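4. Preparing the table and the small items

Carry out this section before each use of the Clesel play kitchen set. It applies to the wooden table only. For storage between uses, see section 5.

4.1 Clearing and wiping the table

1. Remove all loose items from the tabletop.
2. Wipe the top along the grain with a soft cloth wrung out in clean water.
3. Wipe the front edge separately. Crumbs collect along the edge and are missed when only the flat surface is cleaned.
4. Leave to air dry for 3 minutes.
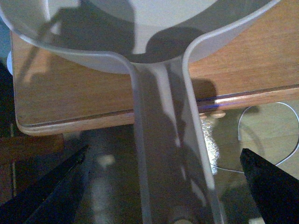

Caution: do not use scouring pads or solvent cleaners on wood or plastic parts. Scratches in plastic cannot be polished out.

Note: the frosted parts show grease more readily than the coloured ones. Wash them by hand at no more than 32 °C and dry them with a lint-free cloth.

4.2 Position

1. Stand the table on a level floor.
2. Check that it does not rock. If it does, fit the felt pads (part 200) under the short leg.
3. Keep curtains clear of the working side. Tie back any fabric that can reach the top. 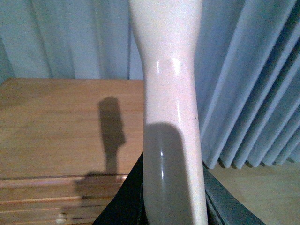 4. Tighten the leg bolts with the key supplied (part 202). Hand tight plus a quarter turn is enough.

Caution: do not lift the table by its top. Two persons are required on stairs.

4.3 Cloths and pan

1. Shake out the gingham cloths and lay them out. Folds need not be pressed flat.
2. Set down the plastic pan with the bowl facing up.
3. Use crumpled white tissue as pretend food. One piece is sufficient for the pan. 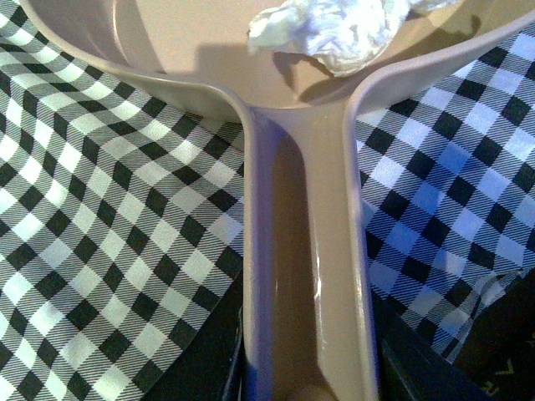
4. Replace tissue when it is torn or soiled.
5. Wash the cloths separately from coloured items for the first two washes.

Note: the pan is a toy. Do not place it on a hob, in an oven or near a heat source.

Queries on replacement parts should be sent to Eleri Probert at the Notley office, quoting the part number.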